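Dear all at Plarkwood,

Thank you again for backing the flexible hours trial at our Gristport office, and for being so patient while we got the rotas into some sort of shape. We're now halfway through, and I'm pleased to say that 217 of the 279 staff who were offered compressed hours have taken them up (a good many more than I'd dared put in the bid!). Most have gone for a nine-day fortnight, though the warehouse teams at Han Road still prefer early finishes, and we've let them carry on with those. 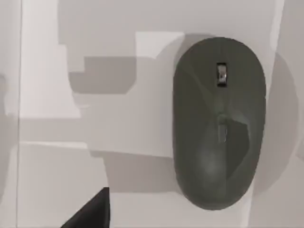

*Page last updated: July*

The customer desk was the part that worried us most, as you'll remember from our last report. Calls on a Friday afternoon did back up at first, with waits of up to 14 minutes, so we moved to paired cover, where two people share a patch and agree their days off between them. It has settled nicely, and we had 144 replies to the spring staff survey, most of them kind and a few of them very long indeed.

Spending is a little under plan. We have £967 left in the training line, mainly thanks to Jikimix letting us use their rota planner free for the first quarter, and we'd like your blessing to put it towards a second round of sessions for line managers, who have carried a lot of the extra planning.

Still to do are the part-time contracts, where holiday entitlement is proving fiddly, and the night shift, which hasn't started yet. We hope to have both under way by October.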